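Seasonal Vaccination Clinics: Frequently Asked Questions

Jallow Community Health Service
Immunization Office

The answers on this page apply to the seasonal flu and respiratory vaccination program run by Jallow Community Health Service at its Osum and Drisard clinics. They are general information and do not replace advice from your own doctor, nurse or pharmacist.

Who can be vaccinated at the clinics?

Any resident of the service area aged two or older may attend. Children under two are vaccinated by appointment through their regular pediatric provider. Residents of long-term care homes are normally vaccinated where they live, and families should speak with the home before booking at a clinic.

People who work in the area but live elsewhere may attend if they bring a letter or badge from their employer.

Do I need an appointment?

Appointments are required at Osum. Drisard accepts both appointments and walk-ins, although walk-in visitors may be asked to return later in the day when the clinic is full. Each Drisard session is limited to 300 visits, including booked appointments.

When does the program run?

Clinics open in the fall and close at the end of February. Vaccination later in the season is still worthwhile, as flu often continues to circulate into the spring. The Immunization Office may extend the program if supply allows, and any extension will be posted on this page.

What should I bring?

Please bring a form of identification, your insurance card if you have one, and a list of the medicines you take. If you were vaccinated in another state or country in the past year, bring the record of that visit as well. A short-sleeved shirt is helpful.

Is there a charge?

Most insurance plans cover seasonal vaccines in full. The clinic will bill your plan directly. If you have no insurance, or your plan does not cover the vaccine, you may ask for the reduced fee form at the front desk. No resident is turned away for being unable to pay.

Can I receive more than one vaccine at the same visit?

In most cases, yes. Vaccines given on the same day are usually placed in different arms – or in the same arm with some distance between them. Some people prefer separate visits, and the nurse can arrange this. A second booking made at the desk does not require a new consent form if it falls within the same season.
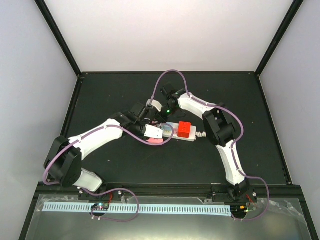 Who should speak with a doctor first?

Please contact your doctor before booking if you have had a serious allergic reaction to any vaccine or to one of its ingredients, or if you have ever had Guillain-Barré syndrome. People receiving treatment that weakens the immune system can usually be vaccinated, but the timing may matter.

A mild cold without fever is not normally a reason to delay. Anyone with a fever should wait until it has passed and rebook.

What side effects are common?

A sore arm, tiredness, headache and mild fever are common and generally pass within a few days. Rest and fluids are usually enough. Ask a pharmacist before taking a pain reliever if you have kidney, liver or stomach problems, or if you take other medicines.

Serious reactions are rare. If you have trouble breathing, swelling of the face or throat, or a fast heartbeat with dizziness, call 911 at once.

Why am I asked to wait after the injection?

Clinic staff observe visitors for a short period so that any immediate reaction can be treated on site. The nurse will tell you how long to stay. People with a history of allergic reactions or fainting may be asked to remain longer. Please do not leave the waiting area without telling a member of staff.

Can the vaccine give me the flu?

No. The injected flu vaccines offered at the clinics do not contain live virus and cannot cause flu. It takes up to two weeks for protection to build after the injection, and a person exposed during that time may still become ill. Some people also catch other winter viruses that cause similar symptoms.

May I be vaccinated during pregnancy?

Flu vaccination is recommended during pregnancy and may be given in any trimester. Other vaccines are offered only at certain stages. Please tell the nurse how many weeks pregnant you are, and bring your prenatal record if you have it with you.

Who gives consent for a child?

A parent or legal guardian must sign the consent form for anyone under 18. The form may be signed at home, but an adult must come to the clinic with the child. A grandparent or other relative may do so if the signed form names that person.

How are my records kept?

Each vaccination is entered in the Ots records system used by both clinics and is sent to the state registry unless you decline where the law allows. You may request a printed copy at the desk before you leave. Copies requested later are mailed to the address on file.

If you find an error in your record – a wrong date of birth, for example – please notify the Immunization Office in writing and include a copy of your identification.

Are the clinics accessible?

Both clinics have step-free entrances and accessible restrooms. Interpreters, including sign language interpreters, can be arranged free of charge when requested at the time of booking. Visitors who are anxious about needles may ask to be seen in a private room and to lie down for the injection.

How do I change or cancel an appointment?

Use the link in your confirmation message or call the clinic where you are booked. Please cancel as early as you can so that the place may be offered to another resident. Visitors who arrive late will be seen if time allows, but may be asked to rebook.

Where can I send a question that is not answered on this page?

Questions may be left at the front desk of either clinic or mailed to the Immunization Office at Osum. Staff cannot give personal medical advice by mail.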